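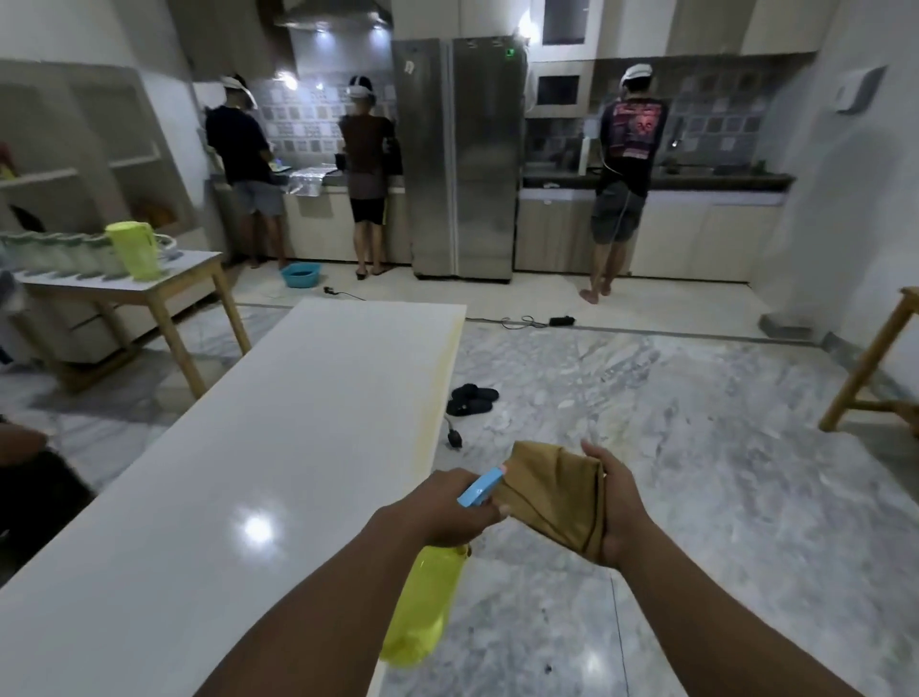 Ravindra Tiwari

Dear Aksel,

You asked for a proper account of where your money has gone since the spring, so I have sat down with a pot of tea and will try to be complete, though you know how I wander.

The build first. Drallar, our little table-wiping arm, now has its shoulder and elbow joints fitted and moves through its full reach without the groaning I wrote to you about last time. The second-hand motors from Clirgate were a bargain but two had worn gears, and getting replacements took most of August. The wrist is still on the bench. I have reprinted the bracket more often than I care to admit, and I think the next one will hold!

The other half of the work is teaching it, and that goes on in the kitchen. We wear the headsets while we do ordinary jobs, with the clips saved for Drallar to learn from. Wiping down the long white table is the task we care about most, one hand on the spray bottle and the other on a folded brown cloth, while the others get on at the counters. Nina keeps the tally, and we now have 3,628 clips, of which 1,856 are good enough to use. Most of the rest went because the hands had drifted out of view (mine, usually). The glossy top gives back a bright patch of light, and the software still mistakes that sort of thing for a spill now and then. I would like to sort that out before we let the arm anywhere near a bottle.

On money, we have spent £2,005, nearly all of it on motors, the power supply and the headsets. I should like to keep 15 per cent of what remains for breakages, if you are happy with that.

Next I hope to finish the wrist and try a dry wipe, cloth only, at low speed. You would be very welcome to come and watch.

With warm thanks,
Ravindra

Comments

Saltier: Is the bracket file going up anywhere? Mine cracks along the same layer every time.

Nina: It's 1,856 after my last sort, but I still have a folder to check.

Aksel Hjaltested: Fine by me on the breakages. Send me the wrist drawings when you can.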